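### 3.2 Table layout and reset rules

Most of the disagreement between sites came down to how the table was set before each run. Trurthorpe kept a written reset sheet from the start, Itwood did not, and it shows in the logs. Of 1754 recorded runs, 368 had to be dropped under the rules below. Harsh, but we would do it again.

Rule one: nothing moves once the run is open. No hands over the table, no straightening of the tray. Rule two: the base stays put for the whole block of 200 runs. If it is unbolted for any reason, recalibrate and start a new block. Rule three: items that don't belong to the task may stay on the table, but they go in the notes. Sponge, chopping board, whatever is there. A start layout for the ice task is given in Figure 2.

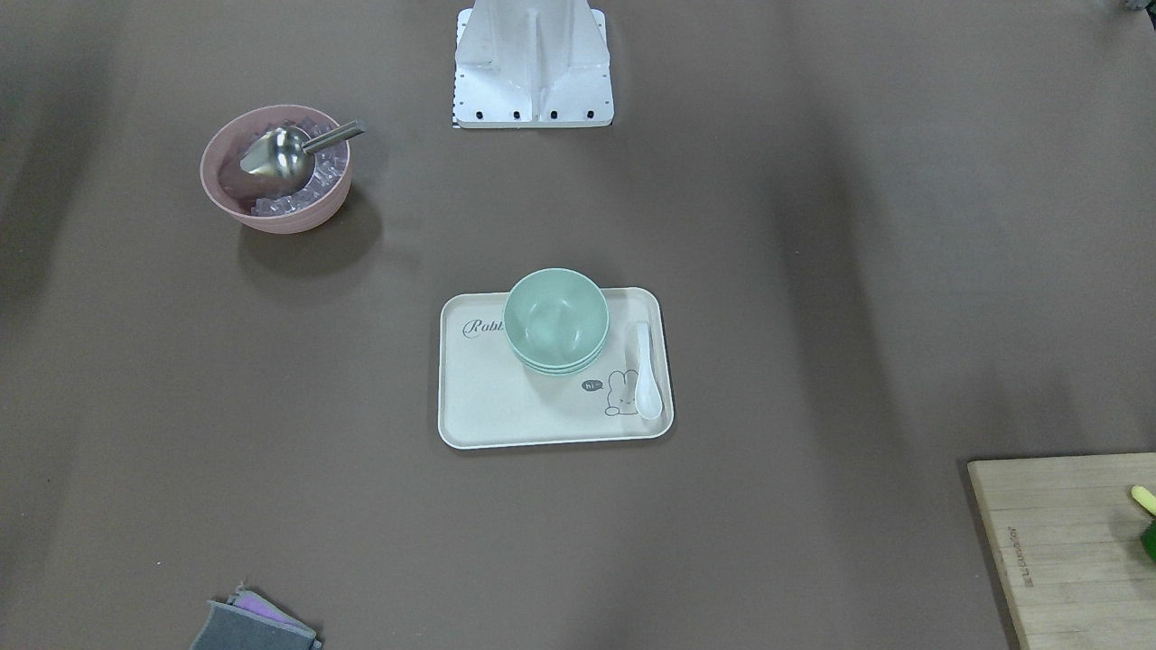
**Figure 2.** Start layout, ice task. Pink bowl with ice and metal scoop; stacked green bowls and white spoon on the tray, in front of the robot base.

Ice needs its own rule. It melts, it sticks, and a bowl that was fine at the start of a block is a diffrent task by the end of it. We ask for fresh ice at each reset and a dry cloth over the table top. The Skakix checklist leaves this to the operator; too loose in our view. Scoop handle must be reachable without touching the rim of the bowl.

Bowls stay nested at the start. If the stack has slipped, reset it, don't nudge it. Same for the spoon. The Bošković protocol allows one nudge per run but then the nudge is not logged anywhere, so the runs can not be be compared with ours and we left them out of Section 4.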